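Edredón Kitodden de entretiempo: opinión después de un año de uso

31 de julio de 2021

Compré el Kitodden en junio del año pasado, cuando el edredón que teníamos desde hacía demasiado tiempo empezó a soltar plumas por las costuras. Buscaba uno sintético, de peso medio, que sirviera de octubre a mayo sin tener que cambiarlo y que cupiera en una lavadora doméstica. He esperado a pasar un invierno completo y varios lavados antes de escribir esto, porque casi todas las opiniones que leí entonces estaban hechas a los tres días de abrir la caja.

Tamaño y peso

La talla que elegí es la de cama de matrimonio con caída por los lados. En la tienda me recomendaron la inmediatamente inferior y me alegro de no haber hecho caso. Mi mujer y yo tiramos cada uno para su lado y con la anterior alguien se despertaba destapado a las cuatro. Con esta no pasa, o pasa menos.

El peso está bien. Quien venga de una manta gruesa lo notará ligero al principio. Yo tardé cinco noches en acostumbrarme y ahora, cuando duermo fuera y me toca una manta, me molesta en los pies.

Calor

Vivimos en un piso con calefacción central que se apaga a las diez de la noche. En enero el dormitorio baja bastante de madrugada y solo he tenido que añadir una manta fina en dos o tres ocasiones. En primavera lo he usado sin nada más hasta entrado mayo. En verano no sirve, pero tampoco se vende para eso.

Si alguien es muy friolero, yo miraría el modelo de invierno de la misma casa. Un compañero de trabajo, Arūnas Mockus, lo compró a la vez que yo y está contento, aunque dice que en noviembre ya le sobra media noche.

Tejido y arrugas

El punto flojo es la tela. Se arruga con mirarla. Sale de la secadora arrugada, se estira sobre la cama y al rato vuelve a estar igual. Lo hemos usado con dos fundas, una de algodón y otra de mezcla, y la de mezcla aguanta un poco mejor. A quien le guste la cama lisa de hotel no se lo recomiendo, salvo que esté dispuesto a planchar la funda cada semana. Yo no lo estoy.

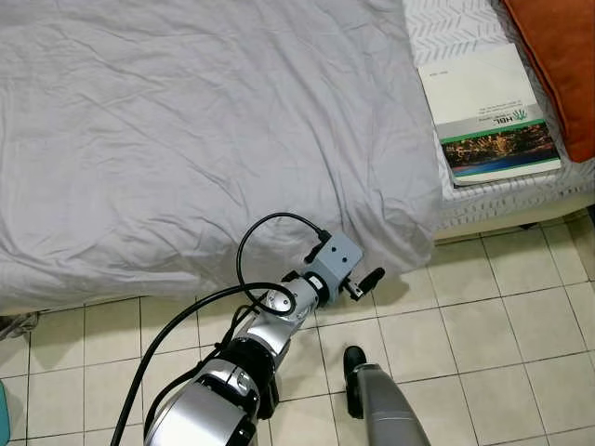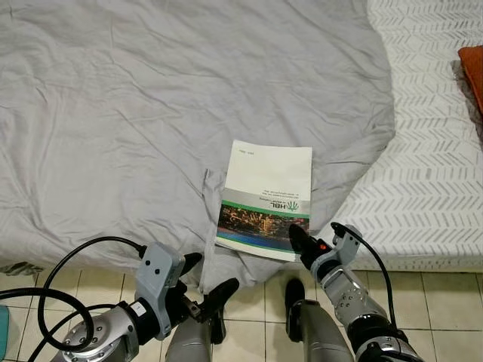
La funda lisa con la bajera de espiga.

El relleno, en cambio, se ha portado bien. Va cosido en cuadros y no se ha ido a las esquinas, que era el problema del Brorkham que tuvimos antes de nacer los niños. Aquel había que sacudirlo cada mañana y a los dos inviernos era una sábana con cuatro bultos. Al Kitodden le paso la mano de vez en cuando y sigue parejo, quizá algo más fino en la zona de los pies.

Sí he notado que se mueve dentro de la funda. Trae lazos en las esquinas, pero son cortos y de una cinta resbaladiza que se suelta sola. Los cambié por unos de algodón cosidos a mano, un trabajo de media hora. Por este precio deberían venir mejor puestos.

Lavado

La etiqueta dice que admite lavadora a baja temperatura y secadora en programa suave. Cabe en la nuestra, que es de siete kilos, aunque entra justo y sale con el centro sin centrifugar del todo. Hay que hacer un segundo centrifugado. Después lo meto en la secadora con dos pelotas de tenis y a mitad del programa lo saco, lo doy la vuelta y lo vuelvo a meter.

Una vez lo llevé a la lavandería del barrio, a una máquina grande, y el resultado fue claramente mejor: más esponjoso y seco de una sola pasada. Desde entonces lo lavo en casa solo cuando hay prisa - un vaso de leche derramado, por ejemplo - y el lavado de fin de temporada lo dejo para la máquina grande.

No ha encogido. El color sigue igual y las costuras están enteras, excepto un hilo suelto en una esquina que corté sin más consecuencias.

Comparación con otros

Antes de decidirme miré también el Odeck y el Morgan. El Odeck es más barato y lo tiene mi vecina, Glenys Watkins, en la habitación de invitados. Para uso ocasional me parece correcto, pero el relleno es más escaso y suena al moverse, un ruido como de bolsa. El Morgan es de plumón y costaba más del doble. Lo toqué en la tienda y es otra cosa, eso hay que reconocerlo, aunque necesita tintorería y en casa hay quien estornuda con las plumas.

Mis padres siguen usando uno de 1995, de lana, que pesa como un colchón y calienta como una estufa. Mi madre no entiende que nadie compre otra cosa.

Guardado

Viene con una bolsa de cremallera que sirve para guardarlo en verano. La cremallera es floja y la mía ya engancha a mitad de recorrido. No recomiendo las bolsas de vacío: lo tuve un mes en una y tardó varios días en recuperar el volumen. Ahora va doblado en el altillo, sin apretar.

Valoración

Le doy un 7. Abriga lo que promete, se lava en casa y el relleno no se desplaza. Pierde puntos por la tela, los lazos y la bolsa. Lo volvería a comprar rebajado, que es como lo compré yo, y a precio completo me lo pensaría. Si alguien ha probado el modelo nuevo con corchetes en las esquinas, me interesa saber si aguantan.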